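Datasets / Manipulation / Household textiles

# Coelho Bedding Set: data card

Version date: 2025-06-18
Maintained by: Grorard, data collection group
Collection site: Eltimdale
Tooling: Protudum (recording, alignment, export)

## Summary

Coelho is a set of human demonstrations of bedding and cloth handling, recorded with a hand-held two-finger gripper. It is meant for training policies that map wrist-view images to gripper motion and jaw width. The release holds 1819 episodes in 4 task families. No robot arm was used during collection. The operator holds the gripper and does the task with it, and the motion of the tool is recovered afterward from video and inertial data.

Planned collection was 2000 episodes. The difference, less a small number of sessions that were never recorded, was removed during review. Removed episodes are not distributed.

## Task families

- `spread`: take hold of a cloth by an edge or fold and lay it flat over another surface.
- `fold_half`: bring one edge of a cloth to the opposite edge and release.
- `pull_back`: draw a top layer away from a bed until the layer under it is exposed.
- `straighten`: remove a visible ridge or bunched area by pinching and pulling toward the nearest edge.

Each episode covers one task only. When an operator did two tasks in one take, the take was split at the moment of full release, and the pieces carry the same `session_id`. Do not put pieces with the same `session_id` on both sides of a train/test split. The supplied split files already respect this.

## Recording

The camera is fixed to the gripper and looks forward over the fingers. The lens is a fisheye, and images are stored without rectification. Most users will want to train on the raw view. A calibration file is included with each session for anyone who needs to undistort.

Homes were used as found. Operators were asked to leave furniture and bedside items in place, and to change the bedding only as far as the task called for it. Textiles were chosen to give a mix of plain and patterned surfaces, with layers that differ in color and texture where possible. Patterned bedspreads matter here: several early models trained on plain sheets treated woven motifs as wrinkles and tried to pinch them.

An episode begins with the jaws open and clear of the cloth. The operator holds this pose briefly before moving in, and the alignment step in Protudum uses the pause to set the zero point for jaw width.
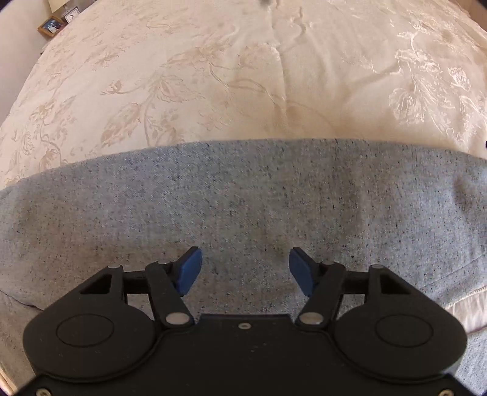 ## Contents of an episode

Each episode is a directory with the following files:

- `rgb.mp4`: wrist-view video, raw fisheye.
- `pose.csv`: tool position and orientation, one row per video frame, relative to the first frame.
- `width.csv`: distance between the fingertips, in millimeters.
- `meta.json`: task family, textile tags, operator code, session code, review status.
- `calib.json`: lens and tool calibration for the session.

Jaw width is tracked from the fingertips in the video. The blue fingertips separate well from light bedding, including the gray and cream cloths that make up much of the set. Tracking is weaker on dark blue textiles. Episodes where tracking was lost for more than a short run of frames have `width_quality` set to `low` in the metadata.

## Labels

Textile tags are assigned by hand during review and describe the cloth being moved and the cloth under it. The vocabulary is small: `plain`, `patterned`, `speckled`, `knit_like`, `woven`, `quilted`, `sheer`. Tags describe appearance. They are not a statement of fiber content, and reviewers were told not to guess at it.

Outcome is stored as `success`, `partial` or `fail`. Partial episodes were kept on purpose. For `spread`, partial means the cloth was laid down but left with a fold across it. For `straighten`, it means the ridge moved without going away.

## Known limits

- 175 episodes have `width_quality: low`. They can be used for visual pretraining but should be left out of action training.
- Daylight sessions outnumber lamp-lit ones. Models trained on the full set do worse in rooms with a single warm light.
- Pose drifts when the view is filled by one plain cloth for a long time. The drift is mostly along the viewing direction.
- All tasks use a single gripper. There are no two-handed demonstrations, so large covers are handled one corner at a time.
- Contact force is not recorded.

## Privacy

Framed photographs, mail and screens can appear at the edge of the wrist view. Reviewers check each episode and blur faces and text that can be made out at full resolution. Items too small or distant to be read are left alone. Audio was dropped at export. Residents signed a release before the first session, and a home can be withdrawn on request. Withdrawn sessions are listed by code in `WITHDRAWN.txt`, and users should delete local copies when that file changes.

## Changes

- Current: outcome labels for `pull_back` reviewed a second time; split files rebuilt.
- March: first internal release, without `calib.json`. Files from that release should not be mixed with this one, as the pose origin was defined differently.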